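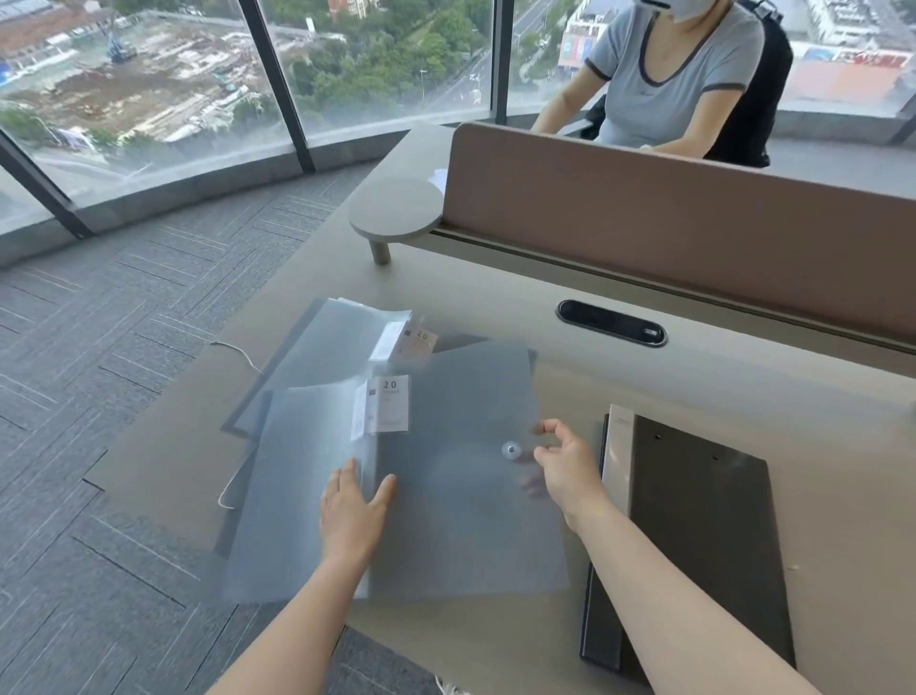
5.2 Failure on snap closures

Of 779 folder trials, the Tetmont policy failed 31 in the same way: it pressed beside the snap, reported success and moved on. The fault was ours. Our success check read finger force alone, and a desk pushes back as firmly as a button does. Figure 1 shows the task as done by hand.

Two of the failures tripped the force limit and stopped the arm – the only ones it noticed. Reddy and Thampi have since added a check that tugs the flap. It costs 2 seconds per trial and has so far been harder to fool than its authors.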